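色水ノート(台所の染料でどこまでいけるか、のつづき)

3月26日 雨のちくもり

朝いちばんに棚を開けたら、前回つくった緑の原液がすっかり沈んでいた。瓶の底にどろっと濃いのがたまって、上のほうは薄いお茶みたいな色。振れば戻るんだけど、振ると今度は泡が立って、しばらく目盛りが読めない。あーもう、と思いながら流しの横に置いて、先に洗い物をすることにした。

洗い物といっても、ほとんど前の日に誰かが漬けておいた試験管で、口のところに輪っかの跡が残っているやつばかり。細いブラシ、毛先がもう開ききっていてほとんど役に立たないです。買い足し候補にBarrosの細径って書いておいたけど、在庫表を見たら10月にも同じことを書いていた。自分の字で。買ってください、自分。

で、本題。やりたいのは、科学ひろば用の色水の見本づくりの続きです。橙っぽい赤と、はっきりした緑。この二色を少しずつ混ぜていって、どこで「きたない茶色」になるか、その手前に子どもが「おっ」となる色があるのか、を見たい。前回は黄色と青でやって、まあ当たり前のように緑になって、当たり前すぎて盛り上がらなかったので、今回は最初から反対っぽい色どうしでいく。

橙赤のほうは、Skudanoの食用色素の赤にIltanoの黄を足してつくった。最初、赤を入れすぎてトマトジュースみたいになったので、水で伸ばしてから黄を足して、また赤を足して、と行ったり来たり。結局落ち着いたのは、水100 mLに対して黄が13滴、赤はそれよりずっと少なめ。赤の滴数を書き忘れました。ごめんなさい。瓶の首のところに鉛筆で正の字を書いていたのに、ぬれた手で持ったら消えた。次は油性ペンで書くか、紙に書く。紙に書きましょう。

緑はBratdaleの既製品の緑をそのまま使った。ラベルのロットは1369。前のロットより青に寄っている気がする。並べて比べたかったけど、前のロットの瓶はもう洗って別のものを入れてしまっていた。こういうのは空になる前にひと口ぶんだけ取っておく、というルールにしたい。小瓶なら戸棚の左にたくさんある。

あと、精製水のタンクの重さをはかったら942 gだった。容器ごとの値。中身だけの重さが知りたいのに容器の風袋を控えていないから、これだけでは何もわからない。とりあえず数字だけ残しておく。使い切ったときに空の容器をはかれば引き算できるはずなので、捨てないで!流しの上に出しておくので、そのまま置いといてください。

道具は、透明なアクリルの試験管立てにした。木の試験管立てもあるけど、あれだと下のほうが板で隠れてしまって、ちょっとしか液を入れないときに肝心の色が見えない。透明のなら底まで見えるから、少ない量で済む。少ない量で済むということは、あとで流す量も少ないし、色素の減りも遅い。最初からこっちにすればよかったな。

台は白いまま、下敷きなしで使うことにした。前に青い下敷きの上で黄色をやったとき、みんなで「これ緑じゃない?」と言い合って、白い紙を敷いたらただの黄色だった、という間抜けなことがあったので、今後は色を見るときは白い台、と決めてしまいたい。ただし白い台は染みが目立つ。こぼしたらすぐ拭くこと。橙赤はとくに、乾くと台の角のところに筋になって残って、クレンザーでこすらないと落ちない。爪のあいだに入ったのもなかなか落ちない(いまも左の親指がうっすら橙です)。

置き場所は、試験管立てが真ん中で、緑のビーカーをその右、ボウルをさらに右の奥。橙赤は試験管に少しだけ入れて、立ての左から二番目の穴に立ててある。ボウルはピンクのプラスチックの、あの口の広いやつ。上に渡してある半透明の白い柄のものは、すくったり寄せたりする用です。 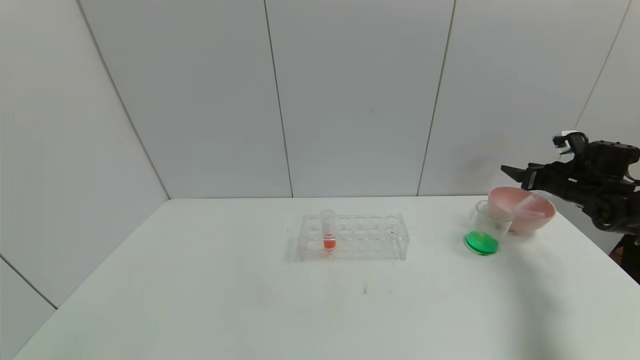
原液どうしを混ぜるより、先にそれぞれを薄めた系列をつくったほうがいいんじゃないの、と横からひとこと。濃いまま混ぜるとどうせすぐ黒っぽくなるし、黒っぽくなったら何滴足しても変わったように見えない。薄いほうが途中の色がちゃんと見える、あと子どもは薄い色のほうがきれいって言うよ、とのこと。

それは本当にそうだと思う。前に紫をつくったときも、濃いのを得意になって並べたら全部「ぶどうジュース」で片づけられて、端っこにあったうすーい藤色だけが妙に人気だった。忘れていました。なので予定を変えて、まず橙赤も緑も薄めるところから始めることにする。計画表の上半分に線を引いて消した。線を引いただけなので読めます、読みたい人はどうぞ。

薄め方で迷っているのは、倍々に薄めていくか、同じ量ずつ水を足していくか。倍々のほうが手順は楽で、説明もしやすい。でも倍々だと、三本目あたりから先が急に水みたいになって、見本としてちょっと寂しいんだよね。同じ量ずつ足すほうは見た目はなだらかなんだけど、今度は隣どうしの差がわかりにくい。両方やればいいのか。試験管は足りる。洗うのが面倒なだけで。

と、ここまで書いて、スポイトのことを思い出した。うちのスポイト、一滴の大きさがそろっていません。先が少し欠けているのがまじっていて、それだと一滴がやたら大きい。橙赤の黄をどっちで数えたか自信がない。たぶん欠けていないほう。今後、欠けたやつは洗浄用に回して、先に赤いテープを巻いておきます。テープが巻いてあるスポイトで色を量らないでください。逆に、テープの巻いていないやつで洗剤を吸わないでください(前にやった人がいる。わたしです)。

昼をはさんで、混色のほうも少しだけ試した。系列はまだなので、本番じゃなくて遊びみたいなもの。小皿に橙赤を垂らして、緑を楊枝の先でちょんとつけて、ぐるっと回す。最初のひと回しは縁のところにだけ緑がまわって、すいかの逆みたいになってかわいい。そのまま放っておくと、きれいに分かれていたのがだんだんぼやけて、最後は枯れ葉色。枯れ葉色も、白い皿で見ると思っていたほどきたなくないです。秋の展示ならむしろ主役にできそう。名前をつけるなら何色だろう。番茶?

緑を多めにした皿は、なんというか、よもぎ。もっと多くするとほとんど緑のままで、橙赤が入っているのがわからない。つまり緑がかなり強い。同じ量どうしで混ぜると緑が勝つので、緑のほうを先に薄めておかないと、混色の系列をつくったときに右半分が全部同じに見えてしまう。どのくらい薄めるかは系列をつくってから決める。ここは勘でやらない。勘でやると絶対にあとで「なんでこの濃さ?」となる。

それから光の話。窓ぎわで見るのと、台の上の灯りで見るのとで、橙赤がまるで違う。窓ぎわだと赤、台の上だと橙。どっちの名前で呼ぶかで話がかみ合わなくなるから、このノートではずっと「橙赤」と書いてきたけど、見本カードに書くときはどうしよう。カードには色の名前を書かないで、来た人に自分で名前をつけてもらうのはどうですか。ふせんに書いて貼ってもらう。前の紫のときのぶどうジュースみたいに、きっと面白いのが出てくる。ふせんの糊が弱いと床に散らばるので、そこだけ気をつけたい。

お昼すぎに、使った小皿をまとめて洗った。番茶色は水でさっと流れる。緑は残る。Bratdaleの緑、布巾についたら洗っても落ちなかったので、白い布巾は使わないように。流しの下に、もう色がつきまくっている布巾があるから、それを使ってください。雑巾との区別がつかないという声が前から出ていて、たしかにつかない。角に糸で印をつけようかと思っている。思っているだけで、針がどこにあるか知らない。

沈んでいた緑の瓶は、振らないで、口を閉めてゆっくりひっくり返すのを何度かくり返したら、泡を立てずに戻せた。これ、すごくいいです!時間はかかるけど、待っているあいだにラベルが書ける。ラベルには中身と、もとの色素の名前と、ロットを書く。つくった人の名前は、書いても結局みんな読まないので省いてもいいことにしませんか。異議のある人はこの下に書いておいてください。

次にやること。
・橙赤をつくり直す。赤の滴数をちゃんと紙に書く。
・橙赤と緑、それぞれ倍々の系列と、同じ量ずつの系列。
・緑の前のロットがどこかに残っていないか、戸棚の奥も見る。
・スポイトの仕分けとテープ。
・精製水の容器が空になったら重さをはかる。捨てない。
・細いブラシ。
・ふせん、糊の強いほう。

系列ができたら、白い厚紙を後ろに立てて、並びを見ながら順番を決めたい。薄いほうを左にするか右にするかでも印象が変わると思う。自分は左を薄くするほうが好きだけど、濃いほうから始まって消えていくのも、ちょっと寂しくていいよね、という意見もお茶のときに出た。試験管をそのまま入れ替えるだけだから、どっちもやってみます。

追記。橙赤の瓶、冷蔵庫の下の段に移しました。お茶のペットボトルの隣です。飲み物じゃないので、ラベルを二枚貼りました。それでも心配なので、戸にも紙を貼っておきます。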